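Plornham Kids – Home | Animals | Food | Our Body | Ask Us

Why Does Bread Have Holes?
By Izzati Krishnan
Apr 20, 2026

Take a slice of bread and hold it up to the window. You will see many small holes, and maybe one or two big ones. Who made them? The answer is a living thing so small that you need a microscope to see it well. It is called yeast.

Yeast is a kind of fungus, so it is a cousin of the mushroom. In the shop it looks like light brown powder or tiny grains. When it is dry, it sleeps. When a baker mixes it with warm water and flour, it wakes up and starts to eat.

What does it eat? Flour is full of starch, and part of this starch turns into sugar in the wet dough. Yeast eats the sugar and gives off a gas called carbon dioxide. It is the same gas that makes the bubbles in soda. 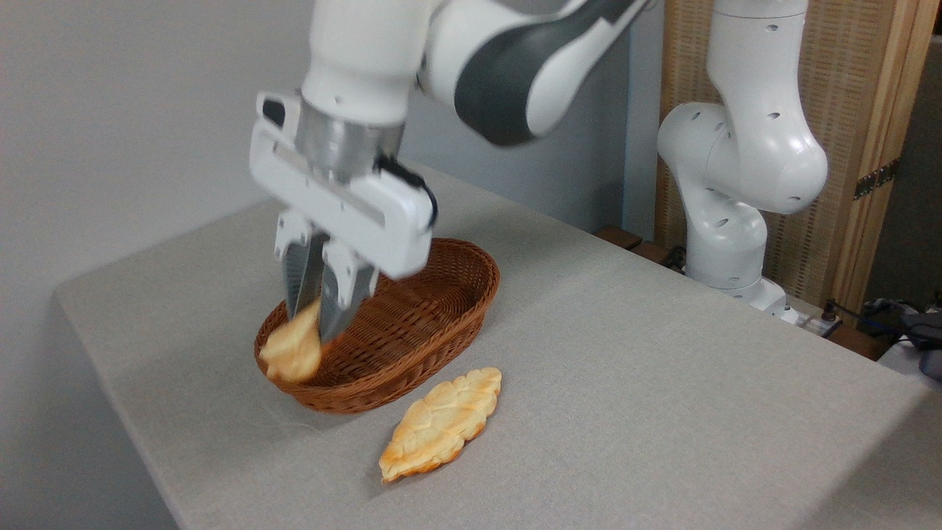 Why does the gas not just fly away?
Wheat flour has proteins in it. When they get wet and the baker pushes and folds the dough, they join together and make something stretchy, called gluten. The gluten works like the skin of many little balloons, and the gas stays inside.

Now the dough must rest in a warm place. It grows slowly, and after an hour or two it can be double the size. If the kitchen is cold, you have to wait longer. My grandmother used to put her bowl under a blanket in October, and we children were not allowed to lift it – but of course we did.

Then the dough goes in the oven. The gas gets hot and takes more space, so the bread rises one last time. Soon the heat kills the yeast. The dough around the bubbles becomes firm, and the holes stay there after the gas is gone.

Some breads are flat because they are made with no yeast at all. A tortilla is one of them, and matzo is another.

You can try this with a grown-up. Mix 500 grams of flour with 300 grams of warm water, a little salt and a small spoon of dry yeast. Cover the bowl and draw a picture of the dough every half hour.

Next in Food: Why do onions make us cry?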